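The Great October Clothes Swap: what to bring, what to leave at home

Doors at 10 in the morning, Ludach Hall, side entrance. The front door is still swollen shut.

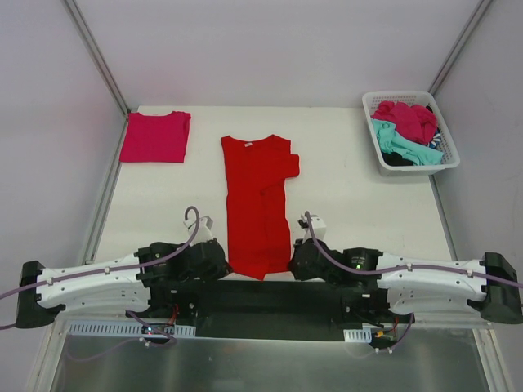

What we will take

Clean clothes, folded or at least introduced to the idea of folding. T-shirts, jumpers, coats, skirts, trousers with a working zip. Children's things go on the long trestle by the kitchen hatch, sorted by age if you have the patience and in a heap if you have the children.

You get one token per item, up to a limit of 51. The limit came in after last October, when one household arrived with a hired van and left owning most of the coats in the parish. They were very polite about it.

What we will not take

Underwear, however lightly used. Single socks, even the good ones. Anything with a company logo from a firm that went bust owing people in this room money. Fancy dress is allowed, but please label it, as a pirate shirt went home last year as a blouse and there was an awkward christening.

Shoes are a maybe. If you would lend them to a friend, bring them. If you would lend them to a friend for decorating, don't.

How last year went

We took in 1708 items and 900 of them found new homes on the day. The rest went to the Denar shop on the high street, which accepted the first three carloads with thanks and the fourth with a look. This time we have asked them beforehand how much they would like, and the answer was "some", so please be choosy at your end.

There were also 70 hangers left over at closing time, despite our having put out a request for hangers because we had none. If they are yours, they are in the boiler cupboard. If they are not yours, you may have them anyway.

The mending table

Back again, next to the stage. Buttons, hems and small holes are done while you wait, and you can learn to do your own if you're willing to sit still for it. We have two sewing machines this year. One of them runs forwards. Bring thread if your garment is an unusual colour, because our tin is navy, black and a shade of green that nobody has ever worn.

Zips can't be done on the day. We tried, and the queue reached the car park.

Tea, cake and the matter of the urn

Café Beltrán is sending cheese scones and a lemon cake. Tea is by donation. The urn takes an hour and a quarter to boil, so anyone wanting a cup at ten sharp should bring a flask or lower their hopes.

Getting there

The Porier Lane car park is closed for resurfacing, as it was in spring, and as we expect it will be when our grandchildren are swapping coats. Use the field behind the hall and wear something on your feet that you don't plan to swap. The bus stops outside the chemist.

Drop off your clothes between 8.30 and 9.30 if you can. We close at 2 and sweep up at a quarter past, and brooms are provided.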